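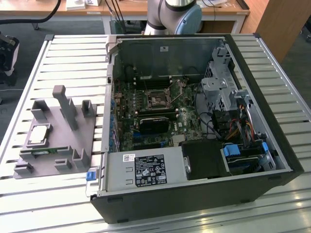 Pinza Stulten de dos dedos: reseña tras un mes de uso

Compramos la pinza en julio para la célula de desmontaje de ordenadores de sobremesa. Costó 868 euros con el adaptador de muñeca, sin transporte. El presupuesto lo llevó Idalina Morais, que había reservado 800 para la pinza y 200 para repuestos, así que hubo que recortar en lo segundo.

Trabajamos con torres de segunda mano. La tarea es sacar procesador y memoria y dejarlos en su soporte. Para eso miramos también la Suveck, que cierra más rápido pero pide aire comprimido, y en el taller no tenemos línea.

Lo bueno: el cierre es progresivo y se regula bien desde el programa. El montaje nos llevó casi 2 horas, cableado incluido. El manual viene en portugués y en inglés, y los esquemas se entienden.
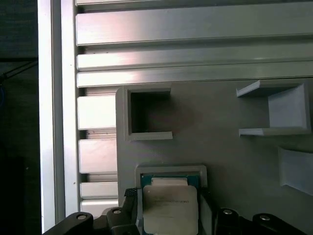

Con piezas finas hay que bajar la fuerza y entrar despacio. Los valores de fábrica son demasiado altos para un procesador. Matilde Bastos preparó un perfil aparte para memorias y desde entonces no lo hemos tocado.

Lo malo: las almohadillas se venden solo en juego completo y el distribuidor, Barros, tarda en servirlas. Tampoco incluye los tornillos de recambio. Los soportes impresos corren por cuenta del comprador, y conviene meter esas horas en el presupuesto desde el principio.

La volvería a comprar para piezas pequeñas. Para sacar fuentes de alimentación o jaulas de disco buscaría otra con más apertura.

Rukhsana Mughal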